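La médiathèque de Nondier rouvre, et j'y ai passé ma matinée

13 août 2012

Bon, je ne vais pas faire semblant d'être neutre : j'attendais ça depuis des mois. La médiathèque de Nondier a rouvert ce matin après les travaux, et j'étais sur le trottoir un quart d'heure avant tout le monde, avec mes livres en retard dans un sac (ils dataient de juin, la honte). On m'a fait grâce de l'amende, merci à la dame de l'accueil !

Pour celles et ceux qui n'ont pas suivi, le bâtiment était fermé à cause de la toiture. L'eau passait au-dessus du rayon des bandes dessinées et il avait fallu déménager en catastrophe une bonne partie du fonds dans les anciens bureaux de la maison Castellanos, rue du Lavoir. On pouvait y emprunter quelque chose le matin, à condition d'aimer les cartons et de ne pas chercher un titre précis. J'y avais trouvé un roman policier sans ses deux dernières pages, je n'ai toujours pas su qui avait fait le coup.

Le toit est refait, l'étage aussi, et les murs ont enfin perdu ce jaune moutarde que je détestais. C'est l'entreprise Dekar qui a mené le chantier. Côté couleurs, on reste dans le très clair, du blanc, du gris pâle, et moi j'aime bien, même si j'ai entendu râler derrière moi dans l'escalier (« on dirait un dentiste »). Avec les rideaux et les tapis qui doivent encore arriver, ça devrait se réchauffer un peu.
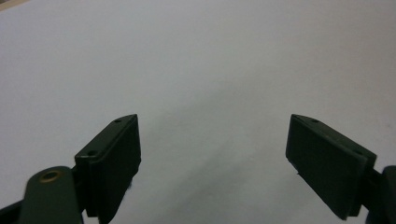
Ce qui change pour les lecteurs

D'abord les horaires, et là je dis bravo : on peut désormais venir le midi, sans coupure, et deux soirs par semaine jusqu'à vingt heures. Pour les gens qui travaillent à Ponberg et qui rentrent par le car, ça fait une sacrée différence. Avant, on arrivait essoufflé devant une porte close, je parle d'expérience.

Ensuite le nombre de documents. Le fonds gagne 700 titres, surtout de la jeunesse et des livres en gros caractères, plus 100 films. La carte reste gratuite pour les moins de dix-huit ans, et les adultes paient la même chose que l'année dernière. On peut prendre huit livres à la fois, et les garder quatre semaines. J'en ai pris huit, évidemment, et j'ai mal à l'épaule en tapant ces lignes.

Le coin des journaux a déménagé au rez-de-chaussée, près des fenêtres, avec de vrais fauteuils. À dix heures et quart ils étaient tous pris. La salle d'étude, elle, passe à l'étage, et c'est la grosse nouveauté : des tables plus larges, une porte qui ferme (enfin !) et de quoi brancher son ordinateur sans ramper sous les meubles. Les lycéens vont se battre pour y réviser, je le vois d'ici.

Petit bémol, l'ascenseur n'est pas encore en service. La mairie parle de la rentrée. En attendant, on peut demander à l'accueil qu'on vous descende un ouvrage, ça m'a été proposé très gentiment, mais pour une poussette ou un fauteuil roulant l'étage est tout simplement inaccessible, et je trouve qu'on aurait pu attendre quelques semaines de plus pour ouvrir dans de bonnes conditions. Voilà, c'est dit.

Autre chose qui m'a un peu chiffonné : le catalogue en ligne n'est pas à jour. J'ai cherché trois titres chez moi hier soir, tous marqués « indisponibles », et je les ai trouvés tous les trois en rayon ce matin. Alors si votre livre n'apparaît pas, venez quand même voir, ou passez un coup de fil.

Les ateliers reprennent en septembre. Il y aura l'heure du conte, le club de lecture et les séances d'aide aux démarches sur Internet, qui affichaient complet l'an dernier. Les inscriptions se prennent sur place, sur une feuille posée à l'accueil, et elle se remplissait déjà bien quand je suis parti. La grande vente de livres d'occasion, prévue au printemps puis annulée, est reportée à l'automne : 1000 volumes à petit prix, dans la cour s'il fait beau, sous le préau sinon. Gardez vos cabas !
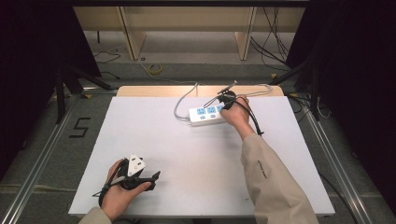

Réaction reçue d'une lectrice de Ponberg : je suis contente pour les horaires du soir, mais le dernier car part à dix-neuf heures trente, alors vingt heures, pour nous, ça ne sert pas à grand-chose. Est-ce que quelqu'un à la mairie a regardé la fiche horaire avant de décider ? Et pour l'ascenseur je suis bien d'accord, ma mère ne montera pas ces marches.

Bonne question pour le car, je n'y avais pas pensé. J'ai écrit à la mairie en début d'après-midi et je complète dès que j'ai une réponse. D'ici là, la médiathèque est ouverte demain dès neuf heures trente, et la boîte de retour, à gauche de la porte, marche de nouveau jour et nuit.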